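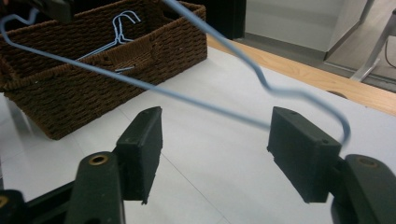 Dedos rectos sobre la mesa de pruebas, con una percha azul celeste y otras dos en la cesta.

Preguntas frecuentes: comparativa de pinzas de mano

¿Qué estamos comparando?
Dos juegos de dedos para la misma pinza de mano: el recto, de cara plana, que usamos desde diciembre, y el Veterholm, de punta blanda. El fabricante del segundo promete que sirve «para cualquier objeto doméstico». Esa frase es el motivo de que exista esta página.

¿Por qué perchas de alambre?
Son finas, se doblan y se enganchan unas con otras. Casi todas las demostraciones que nos mandan usan cubos, y con un cubo cualquier pinza queda bien.

¿Las perchas deformadas se descartan?
No. Una percha torcida sigue siendo una percha, y en un armario de verdad las hay a montones.

¿Cuántos intentos hicieron?
625 por cada juego de dedos, repartidos en 12 sesiones. El juego recto perdió la percha en 11 de cada 100 intentos y el Veterholm en 8. ¿Es mejor el Veterholm? Con perchas, un poco. Nosotros no pagaríamos el doble por esa diferencia, y todavía no sabemos si se mantiene con otro operador.

¿Se desgastan los dedos?
Sí, sobre todo en las esquinas inferiores. Seguimos usando piezas con desconchones mientras la cara de agarre esté entera. Si solo probáramos con piezas recién salidas de la caja, las cifras serían más bonitas y menos útiles.

¿Qué cámara llevan?
Una sola, montada en la propia pinza. Probamos a añadir la cámara lateral Mellor y no vimos mejora que justificase otro cable. El alambre cercano sale algo borroso con la nuestra; lo sabemos y no lo hemos resuelto.

¿Los resultados valen para un brazo robótico?
Con reservas. Una persona corrige la muñeca sin darse cuenta, y el controlador Kilstead que tenemos en el taller de Clutdale no lo hace. Las pruebas con brazo se publicarán aparte, y no vamos a mezclar las dos tablas aunque nos lo pidan.

¿Puedo enviar mi pinza para que la prueben?
Sí, siempre que acepte que publiquemos el resultado sea cual sea. Tardamos alrededor de tres semanas. No firmamos acuerdos de confidencialidad ni enseñamos borradores al fabricante.

¿Publican los fallos?
Todos, incluidos los que fueron culpa nuestra. Están en la misma hoja que los aciertos, marcados con una F en la última columna.

Última revisión: 26 de octubre de 2024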